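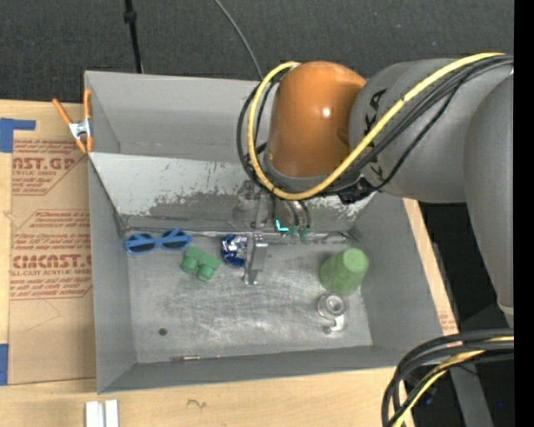

Reviewed by L. Sampaio

Flistwood height-adjustable table, large size
Furniture and Fittings Reviews

The Flistwood table is sold to schools, libraries and shared offices as a general work surface that may be raised or lowered by hand crank. Our reading room service took delivery of four in July, to replace fixed tables that had served for many years and could no longer be repaired. This review covers the large size, with the pale top, after a full term of daily use.

Delivery and assembly

Each table arrives in two cartons. The top is heavy and should be lifted by two people. The legs and crossbar are supplied with all fixings and a single key, and the printed instructions are clear except at step six, where the drawing shows the crossbar the wrong way round. Fledico, the supplier, has been told of the error and sent a corrected sheet by return. Members of staff who had not built furniture of this type before completed a table in under an hour.

Adjustment

The crank folds away beneath the front edge and turns smoothly. Moving from the lowest setting to the highest takes 25 turns, and this is slower than the powered models we have tried. Readers who change position several times in a morning may find it tiresome. Those who set a height once and leave it will have no cause for complaint. There is no scale on the leg, and we have marked our own with tape so that regular users can return to a known height.

Stability

At sitting height the table is very steady. At full height there is a small sideways movement when a reader leans on one end, enough to disturb handwriting but not typing. Tightening the crossbar bolts after the first month reduced it considerably. The stated load limit is 100 kg, and we have stacked bound newspapers on it for sorting without any sign of bowing.

Surface

The top wipes clean with a damp cloth. Ink from a rubber stamp came away with mild soap, although a hot mug left a pale ring that has not faded. We now provide mats. The corners are rounded and the underside has been finished properly, a point often neglected at this price. Two of the four tops are slightly darker than the others, and buyers who need an exact match should ask for tables from one batch.

Cost and comparison

We paid roughly 900 pounds per table including carriage. The Grorutik equivalent costs less and has a better crank, but its top is narrower and will not take a large atlas laid open beside a laptop. Spare feet and bolts for the Flistwood can be ordered singly, and the two feet we requested came within a week.

Recommendation

Suitable for reading rooms, study areas and staff workrooms where the height is changed only now and then. Less suitable for standing work over long periods. We have placed an order for two more in the small size.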